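Section 9. Hand Soap and Soap Dishes

Applies to the kitchen, both bathrooms and the laundry sink at Skamville. Read Section 8 (Towels and Linens) first if you are setting up the house from empty.

9.1 What you need

Bar soap, one per sink, plus one for each shower
Draining soap dishes (in the tall cupboard, second shelf)
A soft nail brush
White vinegar
An old dish towel for drying
The lidded tin marked SOAP ENDS

The house uses bar soap at every sink. Pump bottles are kept for guests who ask for them and are stored under the laundry sink, behind the bucket.

9.2 Setting up a soap dish

1. Take the dish apart. The Haslinger dishes have a tray and a base, and the tray lifts straight up.
2. Rinse both parts in warm water and dry them with the dish towel.
3. Put the base on the flat part of the sink ledge, at least a hand's width from the faucet. On the upstairs sink the ledge slopes, so use the wall shelf.
4. Fit the tray with the spout side facing the basin. If it rocks, it is on backward.
5. Unwrap a bar and set it on the ridges with the stamped side up.
6. Run the faucet hard for a few seconds and look at the dish. If water reaches the bar, move the dish farther back and try again.

Note: The shower dishes have no base. They hang on the rail and drain through the slots. Push the hook all the way down or the dish will swing.

Caution: Soap on a wet tile floor is very slippery. If a bar is dropped in the shower, rinse the floor before stepping out.

9.3 Checking a bar that is in use

Check each bar at every changeover between guests, and once a week when the house is empty. Bars that have been used by guests are never left out for the next party. Bars used only by the household or by the cleaning crew at the laundry sink can stay until they are worn down.

1. Pick up the bar and turn it over. The underside softens first.
2. Press the middle with your thumb. A sound bar does not give.
3. Look at the stamp. A worn stamp is normal and is no reason to throw out a household bar.
4. Look for cracks that run the full width. A bar cracked through will break in the hand, so move it to the tin.
5. Rub off any hair or grit under running water.

Pale streaks and scuffs on the surface are acceptable. They are mostly dried lather and come off at the next wash. The peach-colored oval bars show them more than the white ones do, and the emblem on them is shallow, so parts of it fade while there is still plenty of soap left.
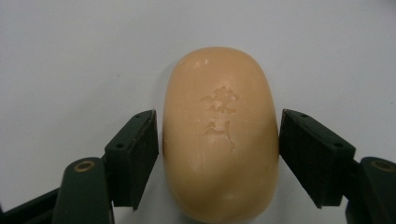 Ülle Stankevičius: I would go by thickness and forget the stamp altogether. At Virnancombe we kept throwing out good bars once the pattern started to go, and we got through a case of soap far too fast. If the bar still fills your palm, leave it on the dish. And please add something about hard water, it leaves a chalky film that people mistake for mold.

Both points have been taken into this edition. Go by thickness: replace a household bar when it is thinner than your little finger or bends when pressed. For the chalky film, see 9.4.

9.4 Cleaning the dishes

Do this once a week for sinks in daily use, and at every changeover.

1. Move the bar to a dry saucer.
2. Scrape the soft soap from the tray with your thumb or the back of a teaspoon. Put it in the tin, not down the drain.
3. Wash the tray and base in hot water with the nail brush. Work along the ridges and then across them.
4. If there is a white, chalky film, soak both parts in equal amounts of vinegar and warm water for 45 minutes, then brush again.
5. Rinse, dry and put back together.

Caution: Do not use vinegar in the same sink or on the same day as bleach. The two together give off a harmful gas.

Caution: Keep vinegar off the stone counter in the kitchen – it leaves dull spots that do not polish out. Soak the kitchen dish in the laundry sink.

Note: The tub of Urnex powder in the kitchen is for the coffee machine. Do not use it on soap dishes.

9.5 Storing new bars

Store new bars in the linen cupboard on the slatted shelf, in their wrappers, with a finger's space between them. Keep them off the shelf above the water heater. Bars left there for a summer dried out and split. Put new stock at the back and take from the front.

The last full order came in on 19/08/2022 and the next one is placed in October. Write what you take on the sheet inside the cupboard door.

9.6 Using up the ends

1. Let the ends dry in the tin with the lid off for a day or two.
2. Grate them on the old grater with the red string on the handle. Never use the kitchen grater.
3. Weigh out 114 grams of gratings and put them in the enamel pan with 400 ml of water.
4. Warm over low heat, stirring, until the pieces are gone. Do not let it boil – it foams over quickly.
5. Cool, pour into the jar by the laundry sink and label it FLOORS.

The jar is for floors and muddy boots only. It thickens as it stands, and a splash of hot water and a shake will loosen it.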